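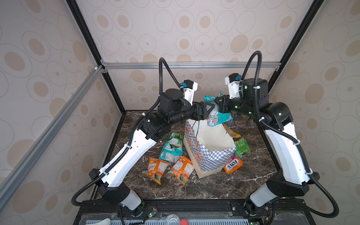

How to pack a paper bag full of snacks without arriving with a bag of crumbs

Packing a bag of crisps is the sort of job people assume they were born able to do. I assumed it too, until I carried 6 packets and some biscuits to my cousin's in November and tipped out something closer to birdseed. What follows is the method I have used ever since. It takes 3 minutes, or slightly longer if you stop to eat anything.

What you need

A paper carrier bag with string handles, the stiffer the better. The flimsy brown ones from the Guvby bakery are fine for a loaf and hopeless for this. Mine come from Namboodiri, the sweet shop near the station, and will stand up on their own if you're polite to them.

Your snacks. Puffed-up bags, small bags, a packet of biscuits, and whatever little wrapped thing has been living at the back of the cupboard.

A clear table. Worktops with a kettle, a toaster and yesterday's post on them do not count as clear.

Step 1: Get everything out

Lay all the packets on the table before you put a single one in the bag. Spread them out on both sides so you can see what you've got. A table with a few orange chip bags, a teal one or two and a red and white packet of Fox's biscuits looks like a lot of food, and then you remember who's coming.

Check the dates now. I once served a bag of Brumar cheese puffs that had gone out of date under a previous prime minister. They tasted of carpet.

Step 2: Open the paper bag properly

Push your fist down inside to square off the bottom, then run a thumb along each bottom edge. The bag should stand upright in the middle of the table with its mouth open. If it leans, it will lean more with things in it.

Let the string handles flop outwards. Handles that have fallen inside get buried, and you will find yourself fishing for them later in front of guests.

Step 3: Sort by how badly they take being sat on

Biscuits in a tight packet are the toughest. They go at the bottom. After them come small bags with something dense inside, such as nuts. Big airy bags of crisps go last, and anything described on the front as "light" goes last of all.

My neighbour Gopinath Kulkarni holds that crisps should go at the bottom, where the air in the packets acts as a cushion. We have discussed this at length. I have seen his crisps.

Step 4: Biscuits in first

Lay the packet flat against the long side of the base. Standing it on end looks neater for as long as it takes to reach the front door. Put any small wrapped bars beside it to fill the gap.

Step 5: Lower the soft bags in

Take each bag by its two top corners, one hand to a corner, and hold it over the opening. Lower it straight down between the handles and let go when it touches something. Don't throw. Don't push either, however much it seems to want pushing.

If a bag is wider than the opening, turn it so the narrow side goes in first. If it still won't go, tip it gently so the contents slide to one end, then fold the empty part over. Squeezing the middle gives you a bang and a floor to sweep.

Step 6: Know when to stop

The last packet should come level with the rim. One poking out a little is cheerful. Three poking out means you need a second bag, and you should go and get it now, while you still have the patience.

Weight matters less than you'd think with crisps, but I put a full bag on my old Prostex kitchen scales and it came to 620 grams, of which the biscuits were 200. String handles will cope with that all day. Add a bottle of squash and they won't, so carry the squash.

Step 7: Carrying it

Hold both handles together and keep the bag off the ground if it's wet out. In the car it goes in the footwell, never on the back seat, where it will fall over at the first roundabout and make a noise like applause.

At the other end, unpack from the top and put the biscuits out last. They'll be gone first whatever you do, and this way you at least get one on the way past.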